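4.2 Shoes at the threshold

Of the 114 households that kept a hallway diary for us, all but a handful had a rule about outdoor shoes, and very few could say who had made it. The rule was simply there, like the damp. What people did with the shoes once they were off proved a richer subject than we had planned for, and it has swallowed a section that was meant to be on umbrellas. White canvas-type shoes of the sort shown in Figure 3 came up more often than any other pair, mostly in complaints.

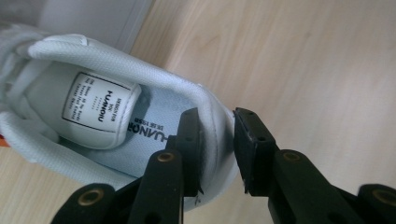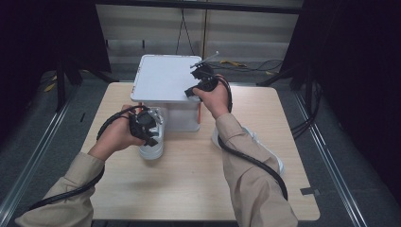
Figure 3. White shoes with laces, seen with the opening facing up (first panel) and on a table with a white box behind (second panel).

We asked each household to write down, for the whole of October, where every pair was put on coming in and where it was found on going out. The two places ought to be the same. In 501 of the 3185 entries they were different, and the diaries are seldom at a loss for a culprit. Children are blamed first, then dogs, then visitors, then the other adult. One diary, kept in the flats behind Grestport station, blames the floor.

Ostrowski and Kalinowski, in their early study of stairwells, held that shoes left outside a flat's front door were a sign of trust between neighbours. Our Grestport diaries are less warm. Shoes were left on the landing when they smelled, and brought back in when they stopped smelling or when guests were due. Trust is mentioned twice, both times by people whose shoes had gone missing. We do not wish to make too much of this. The earlier study was done in summer, and its authors may have had nicer neighbours.

Indoors, we found it useful to tell apart three kinds of resting place. The first is the rack, which most households own and which holds, in the main, shoes that no one wears. The second is the drift, a loose pile that gathers within a stride of the door and is never spoken of as a pile. ("They're just there for now," wrote one woman, for 22 days out of 31.) The third is the box. Boxed shoes are either very good or very much regretted, and their owners were oddly unwilling to tell us which.

The box deserves a few more words. Magalhães has argued that keeping the box is a way of putting off the decision to own the shoe. Once the box goes out with the recycling, the shoe can no longer go back to the shop, and must be lived with. Several of our diaries bear her out, sometimes painfully. A man in Gresuten had kept a box for six years in case the shoes inside turned out not to fit. They did not fit. He knew this, and said so in his first entry, and the box was still on top of the wardrobe in his last.

White shoes upset the scheme, and so we treat them on their own. They begin in the box, move to the rack with some ceremony, and at the first mark fall straight into the drift, from which few come back. Households with white shoes also wrote at greater length about cleaning than all the others put together. Toothpaste, bicarbonate of soda, washing-up liquid and a child's nail brush each had firm supporters. We took no view, although Hidayat, who coded the cleaning entries, now wears brown.

Tables were the one matter on which feeling ran high. Shoes on a table were held to be unlucky by people who told us, often in the same line, that they were not superstitious. New shoes were thought worse than old ones. When pressed in the follow-up talks, most fell back on hygiene, which sits badly with the belief that a pair never worn outdoors is the more dangerous. One grandmother in the Kozłowski building allowed new shoes on the table provided they stayed in the box, and old shoes provided she was out.

Some limits should be owned up to. The diaries were kept by whichever adult had agreed to keep them, and this was as a rule the adult who minded about shoes. Three of the diaries stop in the second week, one of them mid-argument. We also set out to record slippers and gave up, as the households could not agree among themselves on what a slipper was, and neither could we. Leone's forthcoming work on the back door may settle the point.

4.3 Coats

Coats gave us far less trouble. Of the 111 households that finished the month, nearly all hung them over the banister, next to the hooks.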